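I have finally, finally cracked cold brew at home, and I'm a bit giddy about it (possibly the caffeine). After a whole summer of cloudy, bitter jars I'd all but given up and gone back to paying café prices. Then a friend brought me a bag of the Worku beans from the roaster in Skaritside and everything fell into place.

My ratio now is 200 grams of coffee, ground coarse like raw sugar, to two litres of cold filtered water. Stir it gently so all the grounds get wet, put the lid on and leave it on the bench overnight. I start mine at 6 in the evening and strain it before breakfast.

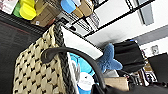 Basket with the black braided rim

Straining was where I kept going wrong. I used to squeeze the cloth to get every last drop out, and all that did was push the silt through. Now I let it drip by itself, then run it through a paper filter. It's slow – go and have a shower – but the colour is gorgeous, like dark maple syrup!

For serving I go half concentrate, half cold water over big ice cubes. My favourite at the moment has a strip of orange peel twisted over the top. Tonic is brilliant too, but pour the tonic first and the coffee slowly after it or you'll be mopping.

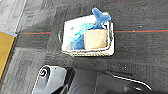 White basket, blue plush

I did try the same recipe with the Elomix blend, which is darker and cheaper. Lovely with milk, a little flat on its own. If you like yours creamy you might even prefer it.

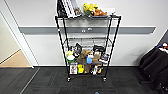
Photo: Skitosis

It keeps in the fridge for a week in a clean bottle, though ours has never made it that far. Next up I want to try freezing some into cubes so the last half of the glass doesn't go watery. If you've got a favourite bean for cold brew, please tell me in the comments, I'm keen to try them all!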